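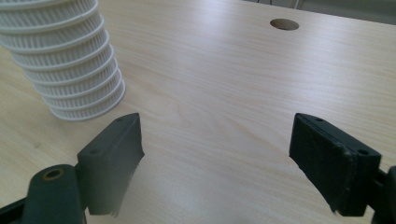

Nesting is the practice of making containers so that one sits inside the next, leaving only the rims and a narrow band of wall showing. A set of containers stored this way is called a nest or, when it stands upright, a nested stack. The idea is a very old one, known to potters and basket makers long before plastic came along, and it remains the usual way of keeping cups, tubs, strainers and small baskets in homes, shops and workrooms.

Shape

For containers to nest, the walls must lean outward a little from the base to the rim. This lean is called the taper or draft. A generous taper lets each piece drop deep into the one beneath it, so that a great many fit in a small height, while a slight taper keeps them farther apart and makes a taller pile. Straight-sided containers do not nest at all and can only be piled one on top of another, with all the air inside them taking up shelf space as well.

The rim does more work than a person might expect. A thick, rounded rim stiffens the mouth of a thin-walled container, is kinder to the fingers, and often serves as the stop that keeps one piece from sliding too far into the next. Some makers add small ledges inside the wall for the same purpose. Without any stop, the pieces may wedge together – anyone who has wrestled with two stuck drinking glasses will know the feeling.

Ribbed and slatted walls

Many plastic containers have ribs, which are raised lines running up the wall, or slats with open spaces between them. Solid ribs add strength without much extra material. Open slats let air and water through, which suits berries, seedlings and anything that has to drain. Ribbed walls also touch their neighbors over a smaller area than smooth ones, and so tend to come apart more easily.

Storage and handling

A tall nest can be set down either way up. Standing on its base, it grows wider toward the top and is easier to knock over; turned over, it rests on a broad rim and keeps dust out. Household writer Mireille Issa, in her small handbook Okness, gives a page to the subject on page 103 and recommends splitting any stack that reaches above the elbow when it stands on a table. She also suggests drying each piece fully before putting it away, as trapped water can hold smooth walls together quite stubbornly. A gentle twist will usually free them.

See also: Stacking; Basket; Colander; Food storage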